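Toalha nova na mesa

Comprei na Farkance uma toalha grande estampada, com pinheiros escuros, um pôr do sol alaranjado e um rio azul. Paguei 200 coroas e achei justo. O tecido anterior era branco e qualquer mancha aparecia.

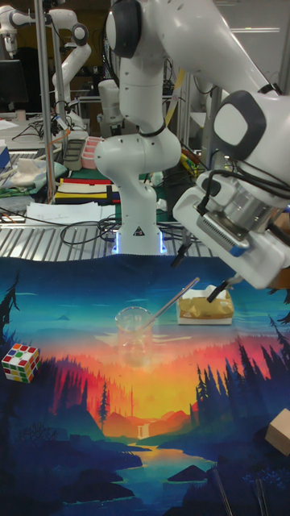
A caixa de lenços fica sempre por perto, que a Efa Gough usa muitos. O cubo mágico é do Tudur e anda pela mesa há 2 meses sem ninguém o resolver. O copo de vidro com a vareta guardo à parte quando lavo o resto.

Falta ver como o estampado aguenta a máquina. Na etiqueta diz 30 graus.

9 jun 2020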